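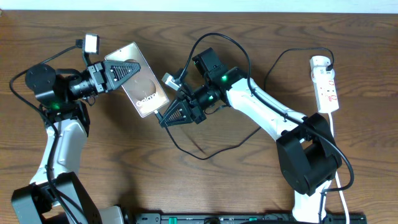
From: Rasmus Org
To: Larthorpe repair list
Date: Jan 14, 2023
Subject: Re: Old Galaxy, what to do before selling?

> I have a Galaxy that has been in a drawer since August and
> I want to pass it on. Do I have to charge it first, or can I
> just reset it? Also the back is all smudges. I have glass
> cleaner in the house, is that OK?
> Plattner

Charge it first. I let mine get to at least half before I start a reset, and I leave it plugged in until the setup screen comes up again.

Before you reset, remove your Google account and your Samsung account in Settings. If you skip that, the next owner will be asked for your password and will be back at your door. Take the SIM out too, and the memory card if yours has a slot.

I would leave the glass cleaner alone. A microfiber cloth, slightly damp, gets most fingerprints off a shiny back. Go over it again with a dry one, and keep water away from the charging port. Lint in the port comes out with a wooden toothpick, phone switched off.

For price, I got 300 for my last one, with the box and 4 cases thrown in. Skarkonmont offered less than that and wanted the charger as well.

If you find the original cable, put it in the bag with the phone.

Rasmus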